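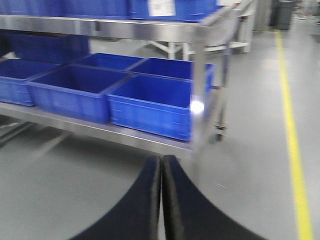
In August I visited the open afternoon of Histau, a small firm in Flelatby that stores and sorts parts for other companies. I had expected big halls and forklifts. It was a much quieter place, and I liked it more for that.

We were a group of visitors from different trades, and our guide was Ming-te Yeh, who plans the storage. He began with the shelving. The steel carts stand on the same floor where people work, so the way from the shelf to the table is short. He told us the firm keeps 118 carts in the building and 1,016 bins in use, and that they were bought over many years from a dealer called Hyvönen.

I asked why so many bins are blue. Mr Yeh said that small parts are easy to see against this colour, and that the first order happened to be blue — after that they did not want to mix. The labels are changed when the contents change, and an old label must be removed the same day. In my own workshop we are not so strict, and I wrote this down.

Then we talked for a long time about steel and plastic. Steel shelves are heavier and cost more, but they can be wiped quickly. A bin with ribs in the wall keeps its form better when it is full. He let us lift a filled one, and I was glad to put it down again.
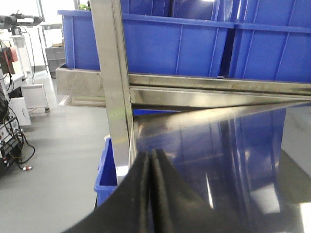
Ribbed blue bins on the steel shelving at Histau.

The tour took 60 minutes, but many of us stayed longer to ask about prices. Coffee was at 2 in the canteen, with a very good plum cake. I would have liked to see also the packing room, which was closed on that afternoon.

If you come by train, get off at Vistelden and take the bus from the front of the station. The stop has no sign in English, so ask the driver for Histau.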